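The Laro is a short curved chopping blade mounted on a wooden pole, used for both cutting and hooking. It takes its name from the river town of Laro, where smiths first made it as a tool for clearing brush. The blade is 79 centimeters long on the older pattern and has a thick spine, a single sharp edge and a small hook near the tip. A full-length weapon measures 177 centimeters from hook to butt.

Town guards carried the Laro on night patrol. The hook could pull down a shield or catch a rider's belt, and the heavy edge was used for downward cuts. Thrusting was rare — the curved tip made it awkward. Guards were taught six basic cuts and three guard positions, all with the right hand leading.
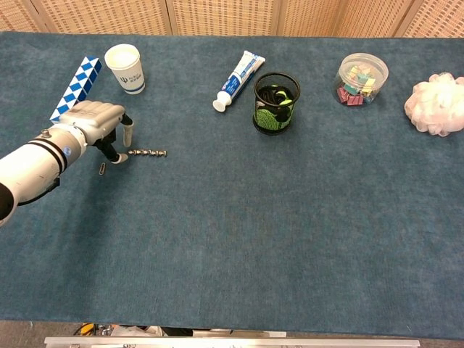
Felt-covered table with a woven folding screen behind it.

Two later types are known. The Kenoteck has a longer socket held by three rivets and was made for fighting on foot in close ranks. The Magalhães is lighter, with no hook, and was mostly carried in parades. Collectors often confuse the Magalhães with the farm tool, which has a flat spine and no socket.

Shafts were cut from ash and soaked in oil before fitting. Few original shafts survive, and most blades in collections today are mounted on modern poles. The historian Siebe Stevens sorted the surviving blades by the shape of the socket, and his system is still the one most used.

Training with the Laro continues in the town of Flarneo, where paired drills are held each September. Students begin with a blunt wooden version and move on to steel after passing a test of the six cuts.

14 shares | 2 comments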